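Garment labels should state fabric weight

A care label gives fibre content, country of origin and a row of wash symbols. It does not give fabric weight in grams per square metre, the figure that best predicts how a knit will drape and how opaque it will be. Mills know the number. Lenz, the wholesaler I order from, prints it on every roll.

Two shirts marked 100% cotton can behave quite differently. Fibre content alone tells the buyer little about either. 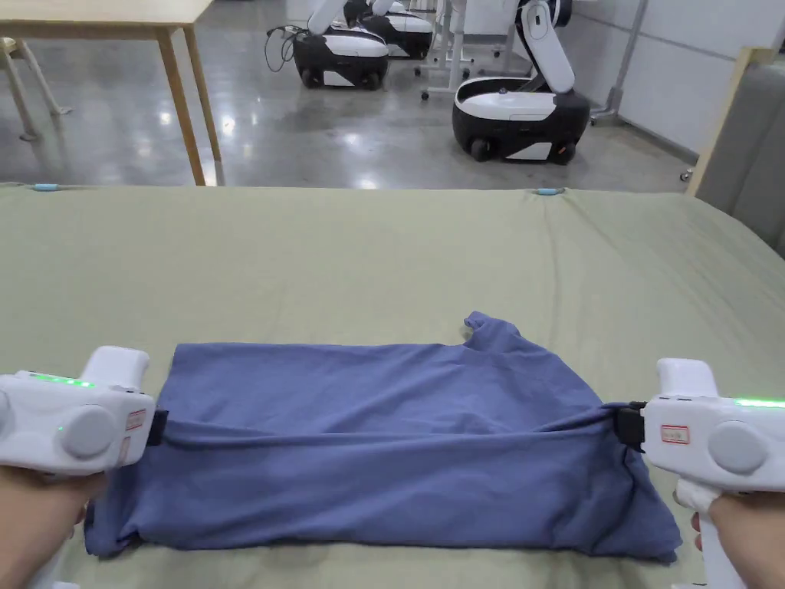
Would a weight figure make clothes dearer?
The cost is one extra line of ink on a label that is already being printed.

Britta Nolte has argued in the Turngate newsletter that shoppers would misread the number as a quality score. Some would. People misread thread counts on sheets too, and we still print those. A heavy jersey in loose yarn can pill within 7 washes, so weight should sit beside yarn type and never stand in for it.

I would allow a tolerance of 5 per cent, measured before the first wash. Small makers could use the mill's figure. The colour of the label can stay as it is.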